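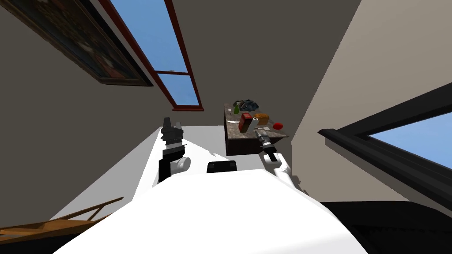

Trying to do the weekly shop for 700 a month all in, food plus the soap and sponges and whatever else, and April nearly killed it. Second month running. The thing that gets me is not the food, it's the other stuff. Groceries and household bits all end up together on one small wooden table, same as up top, and then they're all one number on one receipt and I have no idea what I spent on dinner. So this month I split them. Two receipts, two envelopes. The girl at the register at Zabala doesn't love me for it but she's used to it now.

Quick background for anyone new. We moved out to Marnivton last fall and the only real supermarket is the Zabala out past the rail crossing. There's a Grondel too but it's 30 minutes each way and I only go when we're out of cat litter, which they sell in the giant bag. Gas eats the savings if you go for less than that. I did the math on the back of a bill and then lost the bill, but trust me.

What went right: beans. Dry beans, soaked overnight, big pot, froze half. I was sure the kids would revolt and they did for one night and then forgot. Also bought the whole chicken and not the parts. Soup after. Then soup again.

What went wrong: snacks. Always snacks. I went in hungry at 5 in the afternoon like an idiot and came out with crackers, the good cheese, and a jar of olives that I ate standing in the kitchen before anybody got home. No regrets about the olives. Some regrets about the cheese.

Also wrong - the freezer. I keep buying peas. I have a lot of peas. I put a list on the door of what's in there, which worked great until I stopped crossing things off it, so now the list says we have ground beef and we do not have ground beef. Found that out with the onions allready in the pan. Had eggs.

Someone asked in the comments about store brand cleaning stuff. I've been using Ladis dish soap becuase it's the cheap one at our store and it's fine? Smells like a dentist. Cleans plates. The floor one I wouldn't buy again, left a film and I had to go over the whole kitchen with plain hot water. Could be I used too much. I never measure.

The household envelope came in lower than I guessed by the way. It's the food. It was the food all along, I just liked blaming the paper towels.

Plan for next month: shop in the morning, after breakfast. Eat the peas. Redo the freezer list, in pencil this time, and tie the pencil to the door so it stops walking off. Maybe try the rice in the big sack if Grondel has it, if I can figure out where to keep a big sack of rice in this kitchen. Under the stairs is damp so not there.

Pea recipes please. Anything but soup. Gotta run, bus is here in 5.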